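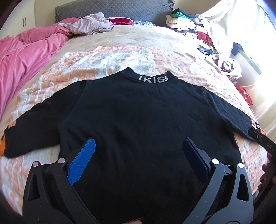 Can visitors operate the equipment themselves at the Pallau robotics open day, or is it a watch-only demonstration?

I'm bringing my father and a 12-year-old. The notice mentions garment folding and a bin-picking cell but doesn't say who gets to use what. We can get there by 10 a.m. if that helps.

Eimear Brennan

Print this page
E-mail this page

Wiesława Baran

Visitors can use the hand-held grippers at the folding table. The bin-picking cell is watch-only, as it runs inside a guarded enclosure and the operator stays at the controls. I went through in February with a group from Rowlands. Each turn at the table was 3 minutes, one garment per person, and you were shown the grip first: open the jaws fully, approach the hem low, close on a single layer, then lift. Most people close too early and pick up two layers.

A few practical points. Sleeves should be pushed up past the wrist. There is a sign-up sheet at the door and it takes 39 names per session, so arriving at 10 is sensible — ours was full before 11. Children need an adult beside them at the table. I didn't see a lower age limit posted, but check with the desk.

The talk beforehand covers how the recorded motions are used to train the arm. The presenter gave a total of 4,000 recorded folds, mostly shirts and towels. Dark knitwear was described as the difficult case: low contrast along the seams makes the layers hard to separate in the camera view. It's worth asking about if your father has a technical background.

Octavio Salazar

went last year, it was fine. parking is bad. use the Zimlow street side

Ayanda Masilela

Adding to Wiesława's answer. The arm demonstration is separate from the folding table and has its own queue. It ran for 60 minutes with a break in the middle to change the finger pads. You stand behind a taped line and the speed is kept low while visitors are in the room. If the 12-year-old wants to see it properly, stand at the left end of the line — the control cabinet blocks the view from the right. Photos were allowed, flash was not.

Print this page
E-mail this page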